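Last updated: 17/05/2025

3.2 Residual moisture and surface soil on glazed floor tile

The second part of the study concerns glazed ceramic floor tile in domestic rooms. Tile of this type absorbs very little water through the glaze, so the moisture left by cleaning has only two routes out of the room: evaporation from the surface, and uptake by the grout joints. The first is fast under normal ventilation. The second is slow, and water that has entered a joint carries dissolved soil and detergent with it. Earlier work by Sisay in the Wubshet housing blocks suggested that joint darkening follows the amount of liquid applied more closely than the amount of foot traffic. We set out to test this on a larger group of floors.

Floors were drawn from two estates, Wubshet and Skedon, both built with the same grade of tile laid on a sand and cement bed. In total 300 households agreed to take part. Kitchens and hallways were included; bathrooms were left out, as their joints are wetted for reasons other than cleaning. Each household kept its usual cleaning habits for the length of the study and recorded the method used on a printed sheet. Methods were grouped as flat mop, string mop, hand-held cloth, or mixed. Households that changed method part way through were moved to the mixed group and are not considered further in this section.

Hand cleaning was more common than expected, above all in hallways, where the floor area is small and a mop is awkward to turn near the door. Practice within this group varied. Some householders wrung the cloth out until it no longer dripped and worked in short strokes, while others laid it down very wet and returned with a second, dry cloth. The posture also varied, but in most accounts the cloth was spread under one open palm, with the other hand taking part of the body's weight (Figure 4).

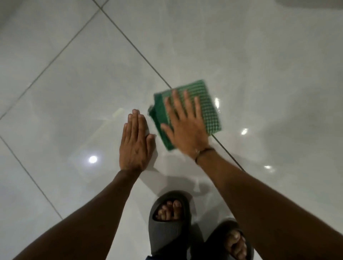 Figure 4. Wiping a glossy tiled floor with a checked cloth by hand.

Pressure matters in this context because it controls how much liquid the cloth gives up. A folded cloth pressed at the fingertips releases water in a narrow band, whereas a flat cloth under an open hand spreads the same load over a wider area and leaves a thinner film. We did not measure hand pressure in the homes. A small bench trial was run instead, using a weighted pad drawn across sample tiles, and the film left behind was taken up on dry filter paper and weighed. The results agreed in direction with the household records, although the spread between repeats was wide at the highest loads.

Joint readings were taken with a Stetix reflectance meter held against the grout. The meter was zeroed on a white reference plate before each room. A total of 1468 readings were obtained, of which 855 came from kitchens and the rest from hallways. Readings within 10 cm of a skirting board were rejected on site and repeated further into the room, as dust collects along the wall line and gives a dark reading that has little to do with washing.

Darkening was greatest on floors cleaned with a string mop and least on those cleaned with a flat mop. Floors cleaned by hand lay between the two, but closer to the flat mop group. When the hand-cleaned floors were divided by how wet the cloth was said to be, the well-wrung group could not be told apart from the flat mop group. The very wet group resembled the string mop group in kitchens, though not in hallways. We think the hallway result reflects stronger air movement near the outer door - drying was visibly quicker there during our visits - but the ventilation data are too thin to settle the matter.

Detergent dose was a further source of variation. Most households used Clurkirico floor liquid or a similar neutral product, measured by the capful or by eye. Overdosing leaves a film that is slightly tacky when dry and holds fine dust, so that the floor looks dull soon after washing and is washed again. This repeated washing adds liquid to the joints without removing more soil. Rinsing with plain water removed the film in the bench trial, but few households reported a separate rinse.

Two limits should be noted. The method records were kept by the households themselves and wetness was graded in words, so the boundary between "damp" and "wet" will have shifted from one home to the next. Grout age was also known only by estate, and local repairs were not always recorded. Admasu has since begun a survey of repaired joints at Skedon, with readings planned for June, and this should show whether newer grout darkens at the same rate.

3.3 Treatment of outlying readings

Readings more than three standard deviations from the room mean were checked against the site notes. Where the notes recorded a stain, a spill or a cracked joint, the reading was removed. All others were kept.

Contact the authors | Copyright Amanuel Sisay and Kiros Admasu | Back to top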